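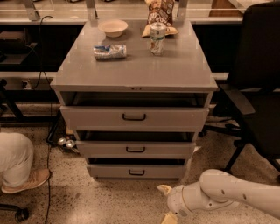
Drawer closing in shared offices: gallery

Monday, April 1, 2024

These pages go with the Florbridge report on closing drawers in rooms where people are working. The question was a narrow one. Given a chest of drawers in any state, can a single policy trained on recorded demonstrations push each drawer shut without being told how many there are or which of them is open?

We recorded 1000 demonstrations and kept 968 for training. The other 32 were dropped for gaps in the joint log. Recording began in November at the Novdale office and carried on there until the target was reached. The policy was then tested over 233 runs, none of them with a cabinet position used in training.

The cabinet

A light grey unit on a terrazzo floor, with three drawers, one above the other, and a dark curved handle in the middle of each. The top drawer is out a good way and the middle one slightly. Starting states like this were the most useful in training, as the policy has to choose an order. It was never given one. In most test runs it worked from the bottom up, which matches what the operators tended to do.

Things on top

A small beige bowl, a crumpled bag of chips, a plastic water bottle with a white cap and a crumpled foil wrapper. Objects on the top panel are not part of the task and the policy gets no reward for them. They matter because a hard push moves the whole unit and a tall object may fall. A run in which anything fell was marked as failed, even if every drawer ended up shut.

The arm and the gripper

White arm, pale beige fingers, coming in low towards the bottom drawer. Closing is done by pushing on the drawer front with the fingers. An earlier version gripped the handle first and was slower, with no gain in the final result. The handle grip is still used for opening, which is covered in the Cârstea report.

The space around it

An office chair stands on the right and somebody is sitting on the left, with one foot on the floor near a black cable. We did not clear the area before recording. Policies trained only in a cleared bay at Flastov did well there and poorly at Novdale, mostly through stopping short when a chair leg came into view.

Results

Of the 233 test runs, about three quarters ended with every drawer fully shut and nothing fallen. The commonest failure was a drawer left open by a finger's width. Second was the cabinet rolling away under the push, which we have partly dealt with by lowering the contact point and limiting the speed over the last few centimetres.

Training on half the demonstrations gave a clearly worse result on the bottom drawer and almost no change on the top one. We have not tested cabinets with more than four drawers, or any with locks engaged.

The start states, run sheets and failure labels are in the appendix to the report.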